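Sponge holder

A sponge holder, also called a sponge caddy or sponge rest, is a small household article used to store a dish sponge or scouring pad between uses. It is usually kept beside the kitchen sink, although models are also made for shelves, windowsills and the inside of cabinet doors. The main purpose of the holder is to lift the sponge off a flat surface so that water can drain and air can reach the underside.

Form and materials

Most sponge holders fall into one of two groups. Standing holders rest on the counter and consist of a base, often with holes or slots, and a raised part that supports the sponge or serves as a handle. Hanging holders attach to the sink wall by suction cups, adhesive pads or a hook placed over the faucet or the divider between two basins. Common materials are coated wire, stainless steel, plastic, silicone and glazed ceramic. Coated wire is inexpensive and light, but it may rust where the coating is chipped.

Some standing holders are sold with a separate drip tray. Others drain straight onto the counter or are placed at the edge of the sink.

Use with scouring sponges

Scouring sponges have an abrasive covering, which may be a nonwoven pad, a plastic net or a mesh with a metallic finish. Mesh-covered sponges are used on pots, oven racks and baked-on food. They should be rinsed after use, pressed to remove water and set in the holder with both faces exposed to the air. Coarse mesh can scratch nonstick pans and polished surfaces.

Care

The holder should be emptied and washed with warm water and dish soap. Soap film and food particles tend to collect in the drainage holes and can be removed with a small brush. Ceramic holders should be checked for cracks.

In the collection

The Ornell Museum of Household Goods lists 232 articles for sink and counter use, among them 40 sponge holders. The group includes pieces from the Castaño gift and a set of wire holders made by the Tolell works.
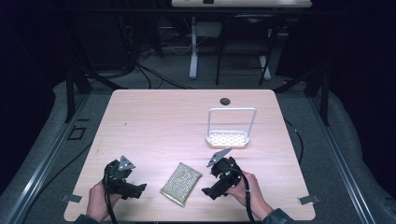 Ornell Museum of Household Goods, Department of Kitchen and Laundry

A white standing holder with a shallow perforated tray and an upright wire loop handle, on a light wooden table with a rectangular mesh scouring sponge in gold and greenish tones.

See also: Dish rack; Dishcloth; Scouring pad; Soap dish

Entry last revised 20 Feb 2026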